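Shared laundry rooms should bill by the kilogram

Endwood still charges tenants per wash, whatever the drum holds. A half load costs the same as a full one, so people overfill, and overfilled drums rinse badly. The Stastside blocks moved to weighed billing in February. Rewash requests there fell from 87 to 51 a month.

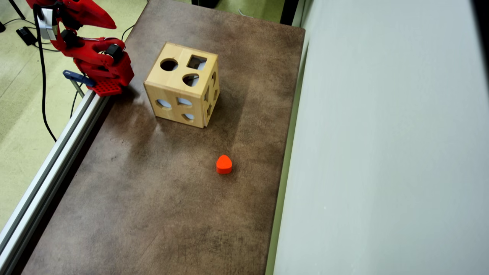

What does weighed billing cost to install?

Each machine needs a load sensor and a new tariff table. Wulitz quoted Endwood for 4 machines, and the sum was less than one year of rewash credits.

The remaining objection is that wet items weigh more. A fixed allowance for soaked loads would deal with it, and the tariff should state that allowance in print.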